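Setting up the tabletop cell for the paper towel task

Applies to the two-armed humanoid cell in the Grustthorpe workshop. Last revised 5 June 2021 by Larasati Khoo. 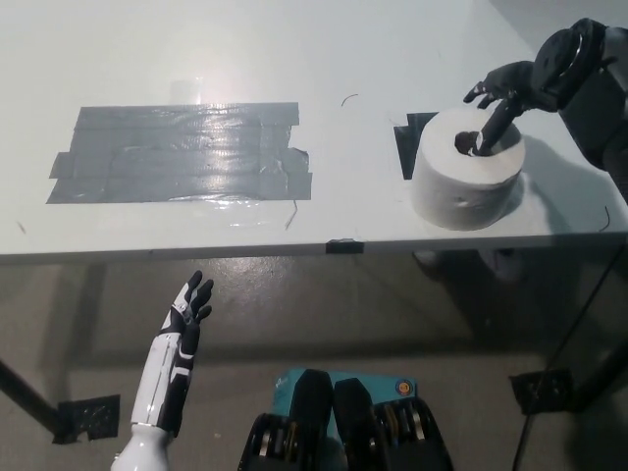
Right hand at the roll, one finger in the core. The duct tape patch is on the left side of the table.

This page covers how to get the table, the markers and the hands ready for a session with the paper towel roll, and how to look after the cell between sessions. It assumes you have already done the power-up and emergency stop training. If you haven't, do that first and come back.

Allow 20 minutes for a full setup. If the table hasn't been moved, you can skip to the section on the hands.

What you need

A fresh roll of paper towel, the short thick kind
Grey duct tape
Dark grey marking tape
A plastic scraper
Isopropyl alcohol and a lint-free cloth
A 2 mm hex key
A steel rule and a soft pencil
A torch

Before you start

Put the arms in the parked pose and press the emergency stop. Leave it pressed until you reach the section on the first reach. The arms will hold their pose on the brakes, but the fingers go slack, so don't be surprised if they droop a little.

Take off rings and watches. Tie back long hair. If you have a lanyard on, leave it at the desk.

Placing the table

The table goes square to the robot's base, with its front edge parallel to the front of the torso. Measure from the torso housing to the table edge on both sides. The two readings should match to within 2 mm. If they don't, move the foot that is further out and measure again.

Don't drag the table by its top. The leg joints loosen and you will spend the next week wondering why the roll keeps ending up in a different spot. Lift one end at a time, or get someone to take the other end.

The concrete is not perfectly flat. Once the table is in position, press on each corner in turn. If it rocks, shim the low foot with a folded strip of duct tape. Two or three layers will usually do it. Check the squareness again after shimming.

Look along the floor for cables before you set a foot down. A foot sitting on a cable will tilt the table and will eventually go through the insulation. Cables should lie flat on the floor and have enough slack that you can lift them clear with a finger.

Cleaning the top

Pick up any loose bits of wire and tape. Short offcuts are easy to miss on a white surface if the overhead light is strong, so crouch down and shine the torch along the table from one end. Anything that sticks up will throw a long shadow.

Wipe the top with alcohol and let it dry fully before you put tape on it. Don't use spray polish. It leaves a film, the tape lifts at the corners, and the roll slides when the hand touches it.

Old adhesive comes off with the plastic scraper. Never use a metal blade, as scratches on the matte surface show up in the head camera and can't be polished out.

Laying the duct tape patch

The patch gives the fingers a surface with a different grip from the bare table. It goes on the left side, well clear of the roll.

1. Mark the corners of the patch lightly in pencil.
2. Lay the first strip along the far side, running left to right. Press it down from the middle outwards.
3. Lay each following strip so that it overlaps the last by a few millimetres. Work towards yourself.
4. Tear the ends by hand. They don't need to line up. A ragged end causes no trouble as long as it is stuck down.
5. Rub the whole patch with the cloth wrapped around the scraper.

Small wrinkles are fine. A raised crease that you can catch with a fingernail should be slit, flattened and covered with another strip, or a fingertip will catch it too.

The tape is shiny and will glare under the ceiling lights. Open the head camera view and check that the edges of the patch can still be made out. If part of the patch has washed out to white, lower the exposure by one step and look again. Change the exposure before you move the lights - the lights affect both cells in the room and the camera only affects yours.

Marking the roll position

The roll stands on a piece of dark grey tape near the right end of the table. The marker should be wide enough that a corner of it shows beside the roll. That way the operator can see at a glance whether the roll has shifted.

1. Measure in from the right end and from the front edge, using the values on the cell card.
2. Cut one piece of marking tape. Don't build it up from several pieces, as the roll will lean on the overlaps.
3. Stick it down and rub it flat.
4. Stand the roll on it with the core upright.
5. Look straight down from above and check that the core is where the card says it should be.

Replace the marker when its corners start to curl. Put the new one down before you throw the old one away, and measure from the table ends again instead of trusting the adhesive outline.

Choosing and preparing the roll

Use a full roll with a round, open core. Rolls that have been squashed in the box often have an oval core, and the finger will jam in it. You can push an oval core back into shape with your thumb, but it tends to creep back over the session. Better to keep that roll for cleaning.

Tuck the loose end of the paper and fix it with one small dab of adhesive. If the end hangs free, the other fingers will hook it on the way up. Dents in the side don't matter unless they make the roll lean.

Throw out the roll after 100 grasps, or sooner if the top of the core has gone soft.

Checking the hands

With the emergency stop still pressed, move each finger of the right hand through its range by hand. It should feel even all the way. A gritty spot near the knuckle usually means paper dust in the joint. Brush it out with a dry brush. Don't blow it out with compressed air, which pushes the dust further in.

Check the screws at the base of each finger with the 2 mm hex key. Snug is enough. The housings are soft and the threads strip easily.

Do the same for the left hand. It is not used for the grasp but it stays in the camera's view, and a loose finger on that side will set off the joint fault just as readily.

Wipe the fingertips with a cloth barely damp with alcohol. They pick up adhesive from the duct tape and then stick to the inside of the core.

Running the first reach

1. Clear the area and release the emergency stop.
2. Home both arms. Wait for both to report ready.
3. Send the left arm to its rest pose in front of the table, hand upright and fingers open. Check that it has clearance from the table edge.
4. Set the speed of the right arm to 20 per cent.
5. Run the approach. The arm comes in from the right with the fingers pointing down and stops above the roll.
6. Look at the extended finger from the front and from the side. It should be over the centre of the core.
7. Run the insertion. The finger goes down into the core and the other fingers stay loosely curled above the roll.
8. Stop there and check again. The roll should still be upright and the corner of the marker should be showing as before.
9. Close the grasp, lift slightly, lower and release.

If the run is clean, repeat it at 60 per cent. Go to full speed only after the second run.

When something is off

The finger lands on the rim of the core. Check the table before you touch the calibration. Most of the time the table has been bumped. Repeat the two measurements at the front edge, then look at the marker. If both are good, rerun the hand-eye calibration.

The roll tips during insertion. The finger is coming down at an angle, or the roll is not sitting flat. Take the roll off and feel for grit or a lifted corner under it.

The roll comes up with the finger on release. The fingertip is sticky or the core is too tight. Clean the finger and try a different roll.

Joint fault on the right hand. Press the emergency stop, support the hand, and work the fingers by hand until you find the stiff one. Brush it out, reset the fault, and start again at 20 per cent. If the same joint faults twice, take the hand out of service and write the joint number on the tag.

After the session

Lift the roll off the marker and put it back in its bag. Park both arms and press the emergency stop. Sweep up the paper dust on the table and the floor under it, and check under the front edge, where offcuts tend to collect. Leave the duct tape patch in place unless it has lifted.

Write the number of grasps on the roll's bag and the exposure setting on the cell card. If you moved the table for any reason, write that down too, with the new measurements.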